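Open day at Preltemcombe, who went?

mossy_gate
Posted 21st May
I took my two nephews to the Fomov open day this morning and we had such a good time I have to tell somebody! They had the simulator up on a big screen, with the two-armed robot at the end of a brick passage beside some wooden stairs. Bohdana Bilyk talked us through it and was so patient with the boys (they had 96 questions, I swear).

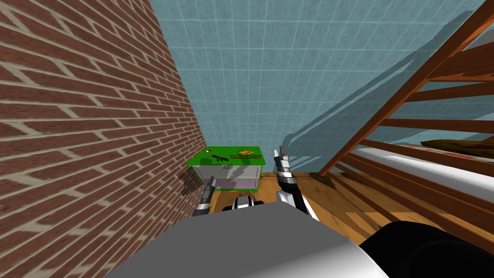

Re: Open day at Preltemcombe
tallowby
Glad you enjoyed it — I was in the afternoon group. Lovely people, good coffee, but I did come away a little flat. It's all simulated! I drove 2 hours hoping for a real arm I could stand next to, and the flyer could have said so.

Re: Open day at Preltemcombe
mossy_gate
Oh, that's a fair grumble about the flyer. My two didn't mind one bit, they were too busy arguing over the little cabinet with the green top. The younger one says there's a rifle and bananas on it, and he's been drawing it ever since we got home. I grabbed another one for him to copy from, the blue tiles are in it too.
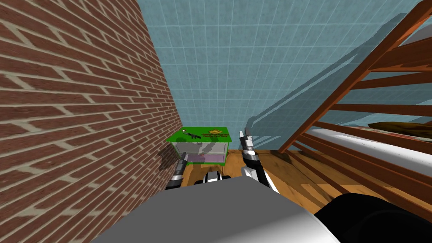

Re: Open day at Preltemcombe
quillfeather
I'm with mossy on this one. Bořivoj Kubíček told our group they'd done 300 practice runs since February, and I'd much sooner they knocked over a pretend cabinet than a real one, wouldn't you?

Re: Open day at Preltemcombe
tallowby
Sure, and I'd still like to see one real run. I put that on the feedback card. If they do another day in the fall I'll probably go, and I'll call first.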